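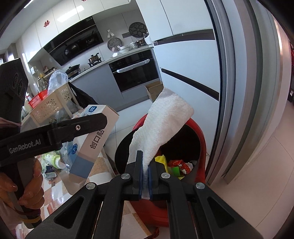
Branwen Owen had bet Rhun two dinners that the machine would never clear a kitchen table. The company, Brollano, said it could, and the contract said 88 percent of items in the right place. By eight in the evening they had been at it since lunch.

"Trash," Rhun said. He typed it in. "Trash. Trash. Keep."

"How does it know which is keep?"

"It doesn't. I told it."

A crumpled paper towel was easy. It was white and it was soft. Boxes were harder, because a box could be full or empty and looked the same either way. Her mother had kept buttons in an old tea box for years, and any sensible machine would have thrown them out.
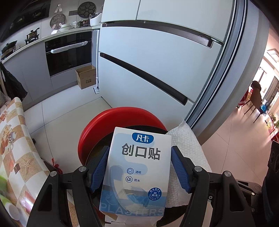 "Bandages," said Rhun. "Keep or trash?"

"Are there any left in it?"

He looked at the screen and then at her. The log had a column for weight, but the column was blank. Luzius Prantl had promised to fix that in May.

"It's asking," Rhun said.

"Then that's a no on the bet. My mother never asked. She shook it."

He wrote that down under next steps: shake the box. Then he asked her what she wanted for dinner.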